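Recording Two-Arm Demonstrations With Soft Fabric Items
Plara Data Collection Guide - Station Procedures
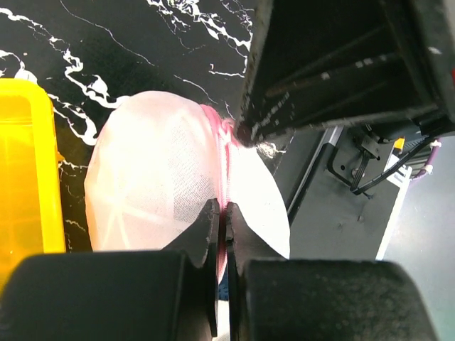

This page explains how to record demonstrations for the fabric handling task set. It applies to all two-arm stations at the Hjaltested site. Operators should complete the basic teleoperation course before they begin.

Before you start

Start the Hotau recorder and confirm that every camera view is live, including the wrist views. Set out the items named on the task card. Return both arms to the home position.

Recording an episode

1. Press Record and wait for the tone.
2. Bring the first gripper to a seam or binding. Mesh panels slip and stretch, and a grip on the panel alone is not accepted for this task set.
3. Close slowly until the fabric is held. Do not squeeze further.
4. Bring in the second gripper at another point on the same seam. Keep both grippers closed for 2 seconds before moving on.
5. Complete the action on the task card, open both grippers and press Stop.

An episode should not run longer than 40 seconds. If the item is dropped, continue and pick it up again - recoveries are useful to the model. Mark the episode "Recovery" when you save it.

Labeling and upload

Enter the item code and the result. Use code 47 for mesh items and code 74 for solid cloth. Upload to the Sundach server before leaving the station. Episodes with a missing camera view are to be deleted and recorded again.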